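10/3/19
Dye notebook, madder pots, second run

Carried on with the Wira wool from the last batch. Weighed out 292 g dry, soaked it overnight in plain water with a drop of washing-up liquid. Alum at the usual rate, cream of tartar left out this time to see if the colour goes browner. Tap water is hard here and I suspect that does more than the tartar ever did.

Madder is the Salilura powder, not the chopped root. It clogs the muslin and gets everywhere. Pot up to 60 slowly, held there an hour and a bit. Went to 68 once when I was rinsing jugs. Last time that was enough to dull it, so the skein from that pot is tagged with a double knot.
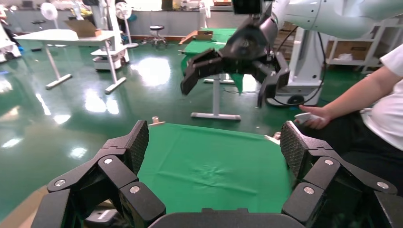
Skeins out after cooling in the bath. Pot A is a proper brick red. Pot B (the double knot) is nearer rust, and patchy at the ties where I had them too tight. Figure-of-eight ties from now on, and looser than feels right.

Cotton strips are poor again. Pale salmon, no depth. The Poojary recipe wants a tannin step before the alum and I skipped it. Will do it properly next time with oak gall, 29 g to the small pot.

pH at the start 7.5, at the end 7. Strips are old, so don't lean on those.

Exhaust bath kept in the lidded bucket. Put the Pumby fleece samples through it afterwards, no heat, left till the evening. They came out a soft peach, better than I expected from a spent bath. Worth repeating with a longer soak.
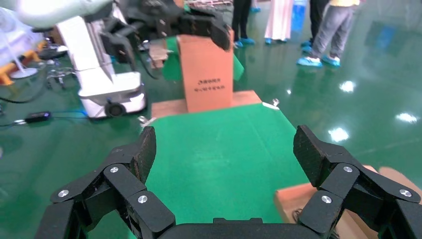 Light test: cards from December are down from the south window. Madder has held well. Weld has dropped a bit at the exposed end. The logwood is grey now and I would not sell anything dyed with it. New cards cut from today's skeins, half covered with foil, same window.

To do
Order alum, 259 g left in the tub
Scrub the steel pot, there is a scale line in it
Rinse pot B skein again, still bleeding slightly
Relabel the jars on the lower shelf, the ink has run
Try chalk in the madder bath, one pot only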